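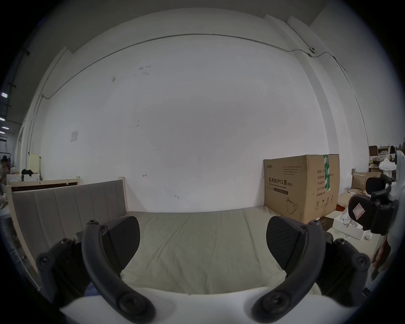
Par Fengying Han – 9 janvier 2021

Chez Nalska, la panne n'a d'abord rien donné à voir. La pince se fermait, le journal notait « saisie correcte », et le tissu glissait quand même. Sur 200 essais de pliage, 18 étaient faux – tous validés par le logiciel. 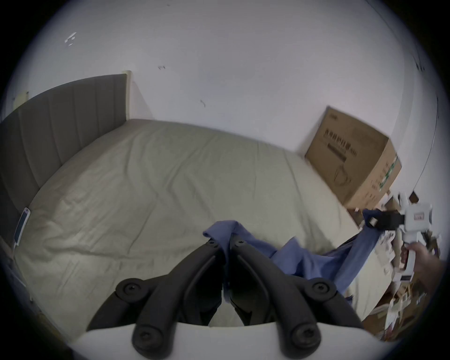

Peiyu Xue a repris les courbes d'effort une par une. Le capteur, fourni par Trokum, dérivait après 3000 cycles. Il a été remplacé, et le seuil d'alerte abaissé. Les essais reprennent en mars.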